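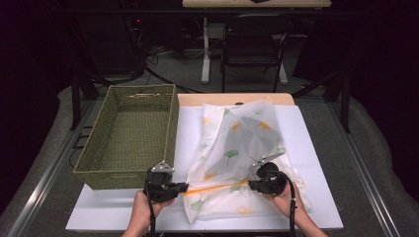

Hirkham Home Goods - Laundry & Storage Dept.

Verno woven basket, olive green

Back in stock, finally. Rectangular, low straight sides, tight weave all the way down to the floor of it. Handle slot in the short end so it pulls off a shelf easy. Good for socks, hand towels, whatever piles up on top of the dryer. Goes nicely with the leaf print stuff, which is why we sell them next to each other.

Sold singly or in a set of 2. Sets ship in one box, nested.
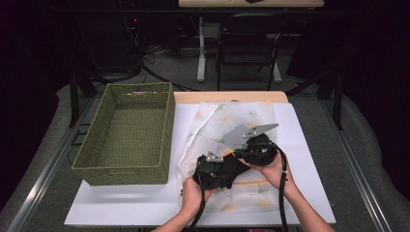

Care - wipe with a damp cloth, dry in the shade. Do not soak it. Dont leave it on a wet bathroom floor overnight either, the bottom will go soft. If it arrives a bit squashed just press the corners out by hand and give it a day.

Color varies a little batch to batch. Returns OK for 50 days, tag still on please.

Leaf print pieces are Solanov, sheer white, green and orange leaves. Ordered seperately, see the Solanov page for sizes.

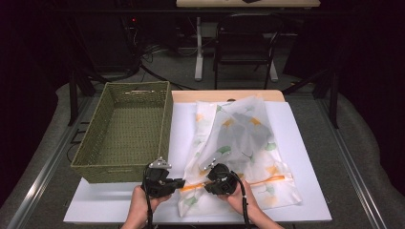
Shipping and pickup

Orders in by 4 go out same day, except Saturday. Pickup at the Thibodeaux counter only - bring your order number. Shelf code 43 if you're looking in the store.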